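Vernwood Votes is looking for people to sit in on our local politics listening panel, and we'd love to hear from you, whether you follow every council meeting or couldn't name your own ward rep if your dinner depended on it.

We're a small non-partisan newsletter covering Vernwood and Estotmont, and we've been writing about town hall, the provincial riding and the odd federal dust-up for a few years now. In July we asked readers what they made of the mayor's decision to release the legal advice on the Kubíček land sale, and 819 of you wrote back. It was a wonderful pile of mail (thank you!), but a lot of it came from people who already agree with each other, and we'd like to sit down properly with neighbours who don't.

## What you'd be doing

The panel meets in the evening, once every two weeks, for eight sessions. We'll have 25 people around the tables. Each time we'll read something short together - a council motion, a court filing, a press statement - and talk about what it says, what it leaves out and whether you'd trust the person who wrote it. You don't need any background in law or politics, and you're welcome to change your mind halfway through a sentence. Plenty of us do.

You'd also keep a simple diary at home between sessions, jotting down where you heard a political story and what you thought of it at the time. A few lines is plenty, and spelling doesn't count.

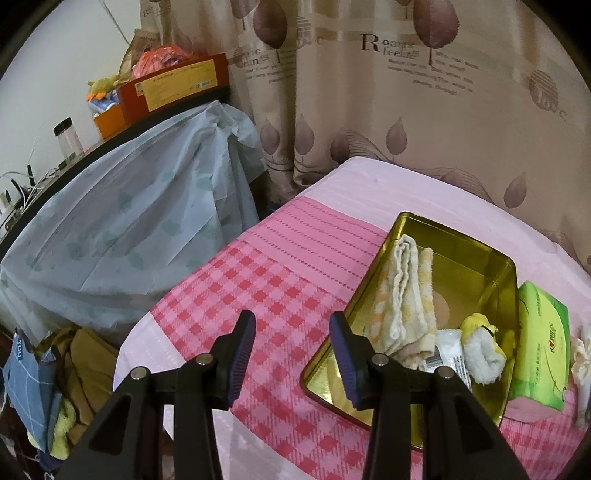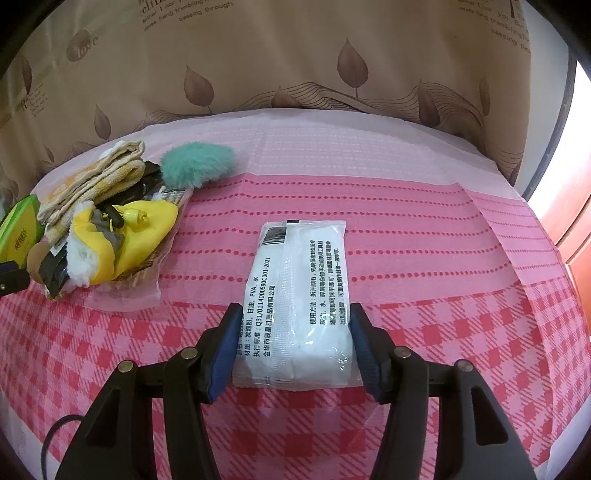

## Who we're hoping for

Anyone 18 or over who lives in Vernwood or Estotmont can apply. You don't have to be a citizen or have voted before. We'd especially like to hear from shift workers, renters, newcomers and people who've gone off politics altogether, as they're the ones we hear from least.

We can't take sitting councillors, declared candidates or paid party staff, though you're very welcome to pass this along to your cousins.

## The practical side

Supper is included, the room is wheelchair accessible, and we'll cover your bus fare or parking. Childcare can be arranged if you let us know when you apply. Sessions are held in English, and Zineb Ait Ali, who is leading the panel, can also help in French or Arabic. We'll quote you in the newsletter only with your permission, and by first name if you prefer.

## How to apply

Send a short note to Yu-na Wi at the Vernwood Votes office, or drop one through our door. Tell us where you live, which evenings suit you, and one political story you've argued over lately. Applications opened on August 3, 2025 and will stay open until the panel is full.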